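merum-bills
State bills on digital assets, as a flat table

Maintained by Tainá Marinho

What it is

Merum is a table of bills on digital assets that were introduced in the legislatures of 24 US states. It covers mining, custody, licenses for money transmitters, taxes on tokens, and the use of electricity by large computing sites. One row is one version of one bill. The current release has 2661 rows.

I started the table for my own work on moratorium bills, and it grew when other people asked for the tax bills too. The older rows were typed by hand from PDF files. The newer ones are collected by a script and then checked by me.

Files

bills.csv – the main table, one row per version
actions.csv – committee and floor actions, linked by bill_key
topics.csv – the topic codes and their short descriptions
changes.txt – what was corrected in each release

All four files are UTF-8, with a comma as separator and quotes around every text field. Please do not open bills.csv in a spreadsheet program and save it again. The program changes bill numbers such as "1E5" into numbers and the key is lost.

Main columns in bills.csv

bill_key: state code, session, chamber and number, joined with underscores
version: introduced, amended, engrossed or enrolled
title: the official title, not shortened
topic: one of seven codes, see topics.csv
energy_flag: 1 if the text limits or reports the energy use of a mining site, otherwise 0
status: last known status at the time of the release
source_note: free text, often empty

How the topic code is chosen

Each bill has only one topic code, also when it deals with several matters. I take the matter which fills the most sections. For large tax packages this gives strange results, because a mining exemption can be two lines in a very long bill. In such cases the topic is "tax" and the energy_flag can still be 1. If you study mining only, please filter on both columns.

Henriques coded a part of the rows a second time without seeing my codes. Where we disagreed we discussed the bill and wrote the reason in source_note. Most of our disagreements were between "custody" and "license".

Known problems

Companion bills are kept as separate rows. If you count bills and not rows, you must merge them yourself.

A bill that passed one chamber and then stayed in the other until the session closed has the status "died". Some states carry such bills over to the next year, and there the status is "carried". Before the second release I mixed these two up.

Local laws and decisions of utility commissions are not included.

Loading

The loader in the Ollo folder reads the files and checks that every bill_key in actions.csv exists in bills.csv. Run it from the top folder:

python ollo/load.py --strict

Without --strict it only prints a warning and continues. The Munmont format of the first release is not supported anymore.
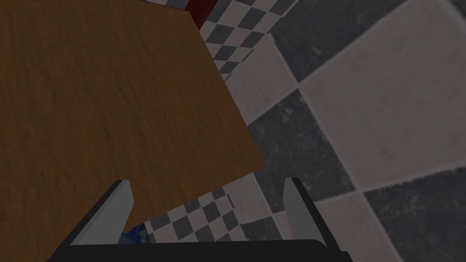
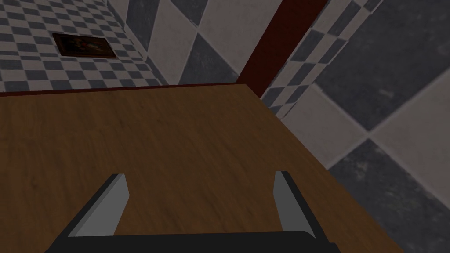
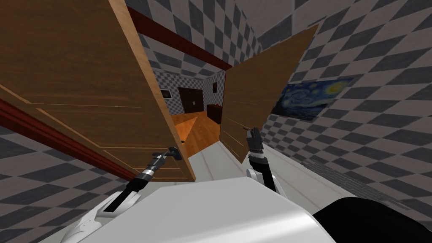 Page last changed: May, 4:24 p.m.

Corrections

Please send the bill_key, the column and a link to the official text. I can't accept a news article as the source for a status, but it is welcome as a hint. Corrections go into the next release and are listed in changes.txt with the name of the sender, if the sender agrees.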